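I've had a pale wooden table in the back room since January, and I do love it (even if it shows every last crumb!), so I thought I'd put down how I look after it.

## Everyday wiping

Wring your cloth out well, until it hardly feels damp, and go along the grain from one end to the other. Then do it again with a dry tea towel.
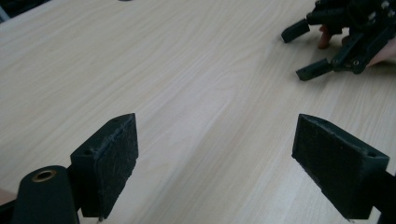
I used to scrub in circles, which is how my mother did everything, and I ended up with dull patches that only showed in the morning sun. Peadar Mac Suibhne put me right on that one.

## Sticky spots

A drop of washing-up liquid in 700 ml of warm water is plenty. Leave the cloth sitting on the spot for 3 minutes, then wipe, and go gently over any swirls in the grain. If you're using an oil or polish, do try it underneath the table first and give it a day – pale wood can go ever so yellow.

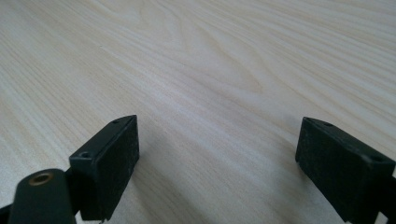
*Curved grain in a pale tabletop, with straighter lines to the left.*

I go over mine properly every 14 days, usually with the radio on.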